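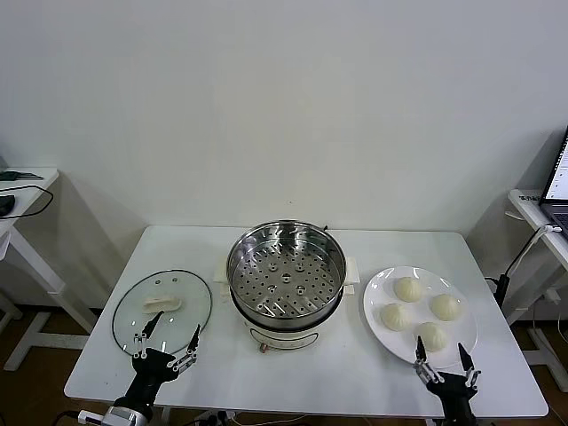

Why do residents in small apartments stop cooking for themselves?

The most common cause in our survey was the kitchen itself: too few outlets, too little counter space, and a stove that residents did not feel safe using.

Home | Talks | Publications | Contact

Cooking at Home in Small Apartments: Notes for the Housing Managers' Session
Monday, May 4, 2020
5 min read

Opening

Welcome the group and thank the host office. Explain that the session concerns the Amadi and Gulel buildings only. Managers from other properties are welcome to stay, but the wiring and the lease terms differ, and the findings should not be carried over without a site check.

State the scope early. The survey went to 603 residents, and 326 returned it. It asked what people cook, what they cook with, and what stops them. It did not ask about income or health, and we should not guess at either during the discussion.

Slide: what residents told us

Many residents make one hot meal a day, usually in the evening. Several wrote that they would cook more if they could leave a pot to finish without standing over it. Others have given up the oven altogether and use it for storage. Pause here. Managers who have done unit inspections will recognize this, and they should be given a moment to say so.

Older residents at Gulel raised a separate point. The stove controls sit at the back, behind the burners, and reaching them means leaning over a hot pan. This was the most frequent written comment from that building.

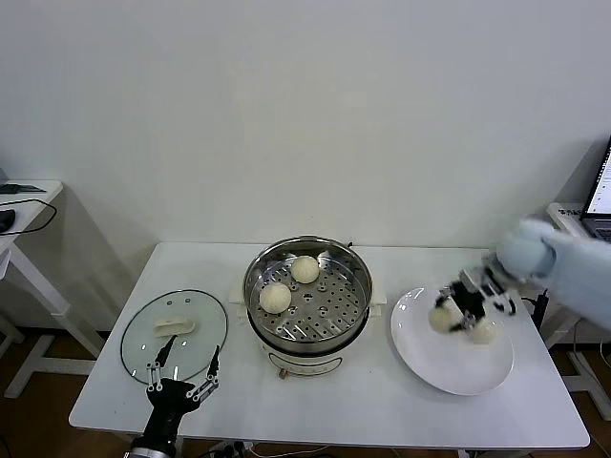
Lorna Whitcombe
Senior Program Officer, Resident Services, Nestance

Slide: countertop appliances

The current lease rider at Amadi permits a kettle and a toaster and is silent on everything else. Residents have read that silence in different ways, and so have we. In practice, steamers, rice cookers and slow cookers are in wide use in both buildings.

Read the proposed wording aloud. Each household may keep countertop cooking appliances in good repair, plugged directly into a wall outlet, with no extension cords. No more than 2 may run on the same circuit. Open-coil hot plates remain prohibited.

If asked about fire risk, refer to the building inspection file and offer to send the summary. Do not quote from memory.

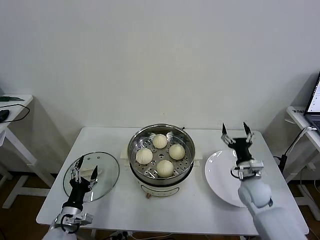 Steamed buns in the basket of an electric steamer.

Slide: outlets and wiring

Zoden has completed its review of nearly 6 floors at Amadi. The remaining units are waiting on access. Kitchens on the lower floors share a circuit with the living room, and this is where breakers trip at dinnertime. The upper floors were rewired separately and have not had the same trouble.

Ask managers to record tripped breakers by unit and time of day - a note in the regular log is enough. Work orders will be scheduled from those logs, starting in July.

Discussion

Allow time for two questions in particular. Should the rider name permitted appliances, or only prohibited ones? And who pays when a resident asks for an added outlet? The second has no agreed answer yet. Take notes, and do not commit the office to a figure.

Before closing, collect the sign-in sheet and hand out the draft rider. Comments go to the Resident Services mailbox.

Contact Resident Services | © 2020 Nestance | Back to top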